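The Case for the Knitted Cloth

A flat piece of fabric is the simplest object in most households and one of the least examined. Dishcloths, dusters and face cloths are bought in bundles and replaced when they start to smell. Yet the way a cloth is built decides how much water it takes up, how fast it gives that water back to the air, and how well it keeps its shape in a drawer. This article deals with one type, the knitted cloth with a waffle-like surface, and with the practical matter of handling, folding and storing it.

Woven and knitted cloths differ in structure. A woven cloth has two sets of yarns crossing at right angles. Pull it along either set and it hardly moves; pull it on the diagonal and it gives a little. A knitted cloth is made of loops, each drawn through the one before it. Loops change shape under load, so the fabric stretches in every direction, most of all across its width. When the load comes off, friction between the yarns prevents a full return, and the cloth stays slightly distorted until it is washed or smoothed by hand.

Texture adds a second variable. In a waffle pattern, raised ridges surround small hollows. The ridges make contact with the surface being wiped, and the hollows hold crumbs and water. Air reaches more of the yarn than it would in a flat fabric of the same weight, which shortens drying time on a rail. The cost is bulk. A stack of textured cloths stands taller than a stack of flat ones, and the ridges of one layer do not always settle into the hollows of the next.

Ayantu Mekonnen has worked on household textiles at Flestimetti for most of her career and now runs its small test room. Her team put a trial cloth, sold under the name Pridari, through repeated washing and folding starting in February. The run ended at 1,004 wash cycles. The main finding concerned the edges.

"The middle of a knitted cloth is easy," Mekonnen says. "Every loop is held by four neighbors. At the edge you have loops with a free side, and that is where it curls, snags and grows."

Curling is a property of plain knit. The front and back of the fabric are under unequal tension, so the sides roll toward the back while the top and bottom roll toward the front. A waffle pattern alternates the two faces and cancels most of this. What remains can be controlled with a bound or stitched edge. Binding has to stretch at the same rate as the body of the cloth. If it is too tight, the cloth cups; if it is too loose, the edge ruffles and catches on hooks and drawer runners.

Folding should start from the edges for the same reason. The method used in the test room is as follows. Lay the cloth face up on a dry table. Smooth it from the center outward with the flat of the hand, without pulling. Bring the two short sides together, align the corners first, then the edge between them. Fold once more in the same direction, then in half across. Press down; do not drag. Dragging shifts the upper layer and leaves a step at the fold.

Picking up a cloth has its own effects. A cloth lifted by one corner hangs from a small number of loops, and these elongate under the full weight of the fabric. Dry, the effect is minor. Wet, a cloth can weigh several times more, and repeated lifting by the same corner leaves a visible point. Lifting from the center gathers the fabric into a cone with the edges hanging free. This spreads the load well but destroys any fold. Two hands on adjacent corners is the best compromise for a cloth that is about to be folded or hung.

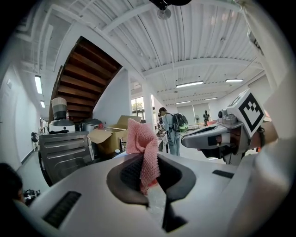

Crumpling does less harm than is often assumed. A knit has few sharp creases to set, and most of the disorder comes out with one shake. The exception is a cloth left bunched while wet. The inner folds dry last, the yarn stiffens in whatever position it holds, and odor develops first in the places air cannot reach. A damp cloth should go over a rail in a single layer, even if it will be used again within the hour.

Color has no bearing on strength, but it helps with sorting. Mekonnen keeps one color for dishes, one for surfaces and one for the floor, and never moves a cloth back up the order.

For storage, filing works better than stacking. Folded cloths placed upright in a shallow drawer can be taken out singly, and those behind them stay in place. Allow some slack. When the row is packed tight, the ridges lock together and one cloth brings its neighbor with it. Wako, which makes drawer inserts, sells a divider at a height of 413 millimeters for deep drawers, but a folded dishcloth needs far less, and a low cardboard box serves equally well.

Wash without fabric softener, which coats the yarn and reduces uptake. Dry flat or over a wide rail. A cloth with a broken edge loop can be saved with a few stitches if the loop is caught early. Left alone, the damage travels along the row with each wash.

Related items

Boser Drying Rails: Fixed or Folding?
Why Terry Loops Pull and How to Trim Them
Linen, Cotton and Blends at the Sink
Shallow Drawers and What to Keep in Them
Mending a Knitted Edge by Hand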